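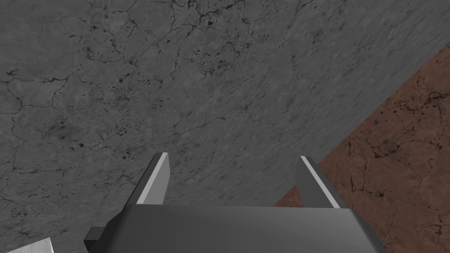 Grey surface, cracks densest on the left half.

Notebook, ball bench, September, Monday

Started at 8.40. Carried on with the pressure loss work on the training balls for Pustilari. Levente had left the two batches on the rack with the tags the wrong way round, so I spent the first part of the morning matching them to the list again. Folby balls have red tags, Verau balls have white. Please leave it like that.

All balls were set to the same pressure on Friday's gauge before they went on the rack. I used the same gauge today. The other one still reads high at the bottom of its range and I have put tape over the dial so it doesn't get picked up by mistake.

Folby batch: most held well over the weekend. Two were softer than the rest and both have the older valve, the one with the lip. I put them under water in the sink and got a slow string of bubbles from the valve on one and nothing at all from the other. The second may be losing through a seam. Marked it and set it aside.

Verau batch: all a little down, by close to the same amount. That looks more like the bladder material than any fault, but I want a second weekend before I write it in the report.

Kicking machine in the afternoon. The plan was 2000 strikes per ball with a check on shape at the halfway point. Ball 27 (Verau) stopped at 1128 when a panel edge lifted. I could get a fingernail under it. Ball was dry and had not been used before. Glue line looked thin on that side and normal on the rest. Kept the ball, did not press the edge down, as Ildikó wants to look at it under the lamp.

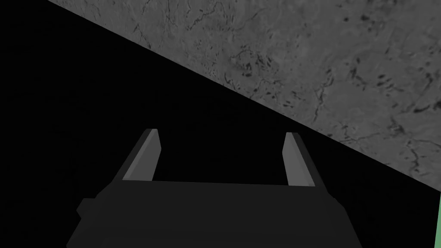 Should the balls be weighed before or after they are topped up?
After. The earlier sheets mix the two and can't be compared, so from today it is always after topping up, valve wiped, ball resting on the ring.

The next ball in the run was a Folby and it went the full 2000 with no lift anywhere. Some scuffing on the print, shape good on the ring gauge. The one after that, also a Folby, I stopped at 1731 because the belt on the machine had started to slip and the strikes were coming in weak. The count is in the sheet but should not be used. I have written it in pencil.

Belt: tightened it once and it slipped again inside ten minutes. The spare in the drawer is for the old pulley and is too short. Csaba will order two. Until then no strike tests, only pressure and bounce.

Bounce test went ahead on the drop rig in the corridor, as it was quiet there after three. Same height as before, concrete floor, five drops each. The Verau balls come up slightly lower than the Folby ones, but they were also slightly softer, so it says little. Will repeat with everything topped up to the same figure on the day.

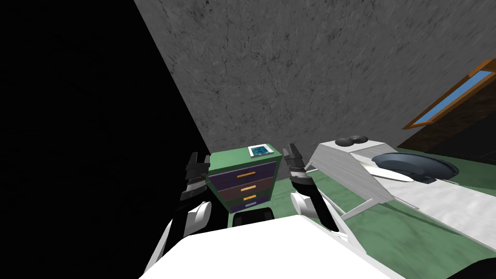

Judit Kun read the above over tea and thinks the bounce numbers should be left out altogether until we have done them on grass, because the players at Pustilari have never complained about a ball on concrete and have complained plenty about the far end of their training pitch. She would also like the goalkeepers' balls kept apart, since they get thrown and dropped far more than they get kicked.

Fair point on grass. I would still keep the concrete drops as a check from one week to the next, but they can go in the back of the report. Keepers' balls now have a K on the tag.

Þröstur rang at half past four about the wet test. He has the tank free for two days and can take six balls, three of each make. I said yes. They need to be weighed dry first, soaked with turning, then weighed again as soon as they have been wiped. He asked for new needles as well - ours are bent, and I suspect a bent needle is what did for at least one of the lipped valves.

Left to do:
Second weekend reading on the Verau batch.
Find the leak on the marked Folby ball, soapy water along the seams.
Six balls to Þröstur, with the list.
Rerun the ball stopped at 1731 from zero with a fresh one when the belt comes.

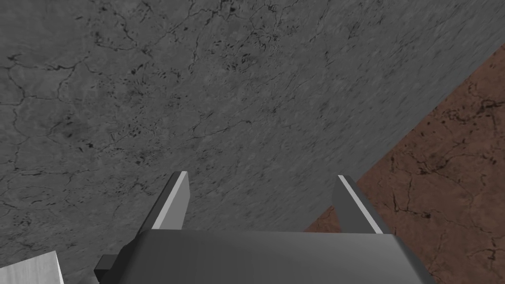 Cracked grey surface, dark specks near the middle.

Bench cleared at 5.20. Compressor drained and off.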